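Clirstead Display Services
Minutes of the Equipment Review Meeting, 21/01/2023
Ellwood Room, Ramden site

Chair: Leif Lykkegaard
Present: Representatives of Purchasing, Floral Assembly, Site Safety and Accounts

1. Minutes of the previous meeting
Approved with one correction to the spelling of a supplier's name under item 4.

2. Gronodum two-arm handling package
The Chair reminded members that the package is offered on a trial basis and that no order has been placed. The offer covers the arms, grippers, gripper-mounted cameras and setup support. Purchasing confirmed that the trial work is limited to artificial stems, mainly blue hydrangeas with a smaller number of roses.

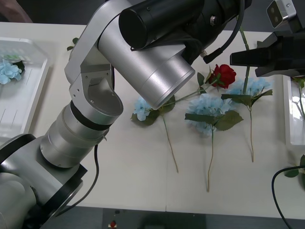

Floral Assembly asked that stems of different lengths be kept in the trial, as the 13 standard arrangements in the catalog use both. The supplier's written reply on this point was judged incomplete. It was agreed to ask again, and to request the handling limits for branching stems in writing.

3. Grip and stem handling
Members discussed where a stem should be held. Floral Assembly prefers a grip low on the stalk, clear of the side leaves and any joint. Site Safety had no objection but asked for the closing force of the fingers to be stated in the manual - the current draft gives it only for rigid parts.
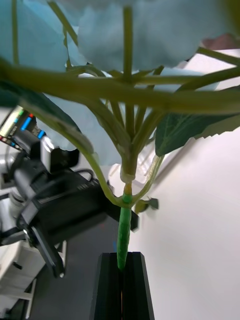
Item 3: Hydrangea stem upright in the black holder, gripper at left.

The question of marks on the green stem wrapping was raised. The Chair ruled that this be recorded as a separate line on the trial sheet and not combined with petal damage.

4. Vase placement
Accounts asked whether vase work was included in the quoted price of $1,927 per month. Purchasing stated that it was, for a term of 21 months, but that extra gripper fingers are charged separately. Accounts asked for a full list of parts subject to wear before any term is agreed.

Floral Assembly repeated its concern about clear glass and asked for a test sheet of 88 placements, with results for glass and plastic containers listed apart. Agreed.
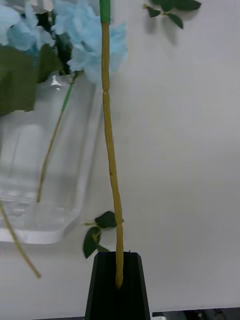 Item 4: Single stem at the gripper finger, with glass vase and blue blooms alongside.

5. Actions
Purchasing to obtain the written handling limits and the parts list.
Site Safety to send comments on the draft manual to the supplier.
Floral Assembly to prepare the trial sheet and circulate it to members.

6. Next meeting
To be held in February at Ramden. The decision on the Gronodum offer was deferred to that meeting.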